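The bowl is the easy part
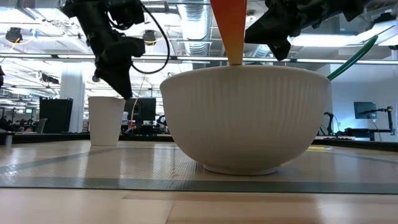 I have worked in the packing room at Heitmann for long enough to remember when every piece of tableware went through at least two pairs of hands before it was boxed. Since July we have been sending part of that work to Kureck, the firm that is teaching its two-armed stations to handle our range. I think the stations will come, and I think they should. My complaint is about how the change is being counted.

The management case rests on one number. A trained packer here handles 192 pieces in a shift when the order is mixed. The station is slower today and is expected to catch up. Once it does, the argument goes, the machine handles the ware and the people are free for other things.

What that leaves out is the looking. Adesuwa Ajayi has trained most of the packers on our floor, me included. Her first lesson had no boxes in it. She gave us 30 bowls and told us to turn each one over, run a thumb around the foot, and set aside the ones we would not want to receive. A packer does this all day without writing it down. It is inspection, and it has never been on anyone's job sheet, so it was never part of the comparison.

When the handling goes, the inspection either goes with it or becomes a separate job. At Wonel, where a cousin of mine works, they made it a separate job. Five people now check ware at a bench under good light, and they are paid a grade higher than packers were. The work is easier on the back and harder on the eyes. Most of them would not go back.

At Colen they did not make it a job. They let the number of packers fall and waited for the returns to tell them what was wrong. The last order of ours they packed was 2336 pieces, and I was on the phone to customers over it for longer than I care to say.

I don't hold that against the machines. An arm that lifts a ribbed bowl without chipping it is doing something difficult, and my wrists would be glad of the help. Lifting was the part of the job that wore people out and sent them home early in their fifties.

So my request to Heitmann is a small one. Before the first station is bolted down, write out what a packer does in a shift, all of it, with the packers in the room. Decide who will do each thing afterward and what it pays. Adesuwa has offered to start the list.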